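Clunddale Reading Room: progress report to the Pruitt Fund
Prepared by Dorothy Cheetham

This report covers the period from the start of the grant to the end of July. The grant pays for the upkeep of the magazine collection and for the routine cleaning of the surfaces where magazines are read.

The collection now stands at 400 issues, up from 330 at the start. The 70 additions came mostly from two households that were moving away. We turned down one further box because the paper smelled of mildew. All the new issues have been stamped and entered in the list. Titles are filed by name and then by month, which has made it easier to find gaps.

Surface cleaning is now done before opening and again at 4 p.m. The routine is short. Crumbs and grit are brushed into a dustpan first, then the tabletop is wiped with a cloth. Magazine covers are wiped with a dry cloth only. We tried a spray from Kandari on the covers in the first month and stopped, as it left streaks on the darker ones and lifted a little ink from one back page. 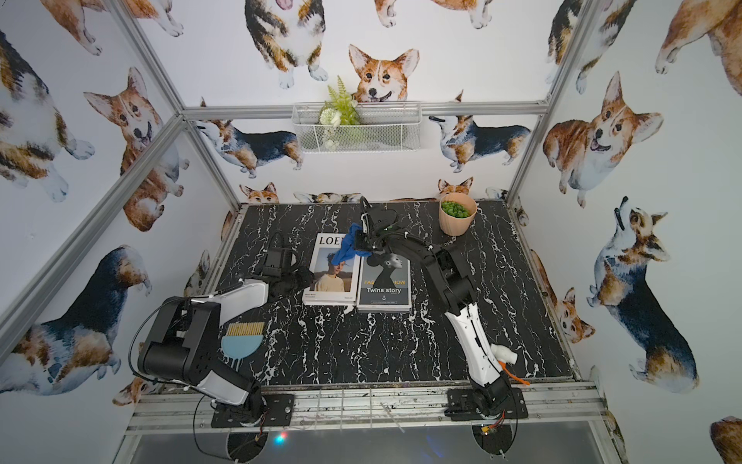

Are the covers holding up under regular wiping?

Most of them are. Glossy covers show no change so far. Matte covers pick up a slight shine along the spine after several weeks, and we have moved those to a lighter schedule. We pulled 41 issues for repair, nearly all for loose staples or torn corners, and 29 are back on the shelf.

Supplies are within budget. Cloths are washed weekly and should last through the winter. The stiff brushes wear down faster than we planned for, and we will need 2 more before the next report. Stunden has quoted us the same price as last time.

One item is behind. The clear sleeves for the older issues were meant to be in use by now, but the first delivery was too narrow and went back. The replacements are on order. Until they come, the older issues are kept in the cabinet and brought out on request.

In the next period we plan to finish the remaining 12 repairs, fit the sleeves, and go through the duplicates. No change to the grant amount is requested. The list of new issues and the receipts are attached.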